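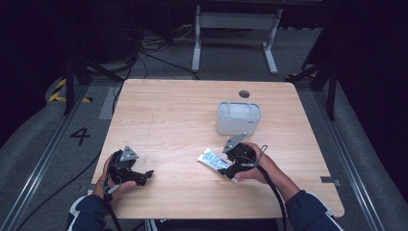

Press release
For immediate release

Skaketti opens a supper room in Kulgate this May, and you're all invited

Hello from a very floury kitchen! I run Skaketti, the little fresh pasta business you may know from the Linell market, and after three years of selling out of a van with a door that sticks, I'm opening a proper place to eat. It's on the corner at the bottom of Kulgate, opposite the bus shelter, in what used to be the shoe repair shop. We open in May, evenings only to begin with, and I'd love it if you'd tell your readers, listeners, neighbours and anyone else who likes their dinner.

The room seats 20. I know that's small. I looked at a bigger place on the ring road and came home miserable, because it had a suspended ceiling and a car park and I couldn't picture anybody having a nice time in it. Kulgate has a big front window, a tiled step and a kitchen you can see into from every seat, so if I drop something you'll all know about it.

What's on the menu? Pasta, obviously, made the same morning. There'll be two dishes each night that stay put and a third that changes when I feel like it or when the veg man turns up with something good. The stay-put ones are the brown butter and sage ribbons (the market crowd would never forgive me if I dropped them) and a slow tomato sauce with fat tubes that hold on to it. There's a green salad, there's bread, and there's one pudding, which for the opening weeks will be a lemon custard tart. I've tested that tart so often that my own family has started asking for yoghurt.

A bowl of pasta is £17 with bread and salad included, and the tart is extra. Children's bowls are smaller and cheaper, and I don't mind in the least if a grown-up wants one. We'll do a vegan version of the tomato dish every night. I can't promise a gluten-free kitchen, as there's wheat flour in the air from six in the morning, so please do ring before you book if that matters to you and we'll talk it through properly.
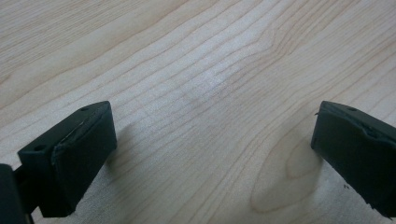

Drinks come from Were, the cider makers up the valley, who have been friends of the van from the very start and who once towed it out of a field for me. They're doing us a dry cider and a cloudy apple juice by the jug. There'll be red and white wine too, one of each, chosen by me on the simple grounds that I like them. If you'd sooner bring your own bottle you can, and we charge £3 to open it and wash up after you.

A word about booking, as I've already been stopped in the post office over it. Half the seats can be booked and the other half are kept for people who walk in. I've been turned away from enough restaurants in the rain to feel strongly about this! Sittings are at six and at eight. If you're booked for six, nobody will hover over you with your coat, but I would ask you to have a thought for the eight o'clock lot if you're on your second jug.

The van isn't going anywhere, by the way. It'll still be at the Linell market with fresh pasta by weight, the sauces in jars and the bags of offcuts for soup. Several of you have asked whether prices on the van will go up to pay for the restaurant, and no, they won't. The jars are still a swap-and-save job too, so bring back your empties with the lids on and you'll get money off the next one.

I'm also looking for 2 people to join us: one for the kitchen and one for front of house, both part time, evenings. You don't need to have made pasta before, I can teach you that in a week. I'd like somebody cheerful who can carry three bowls and remember who had the salad without dressing. Tips are shared equally between everyone working that night, me not included, and staff supper is at five, sitting down, with a proper plate. Drop a note through the door at Kulgate or come and find me at the van.

We're having an open afternoon just before the first night, from two until five, with small bowls of the sage ribbons and a glass of the Were apple juice for anyone who pops in. No need to book for that. Members of the press are very welcome and will be fed like everybody else.

Notes for editors

Skaketti makes fresh pasta and sauces by hand and sells them at the Linell market. The Kulgate supper room is its first permanent premises.

Opening: May, evenings only, sittings at six and eight.

Interviews: yes please, though mornings are hopeless as I'm up to my elbows in dough. After two in the afternoon is best.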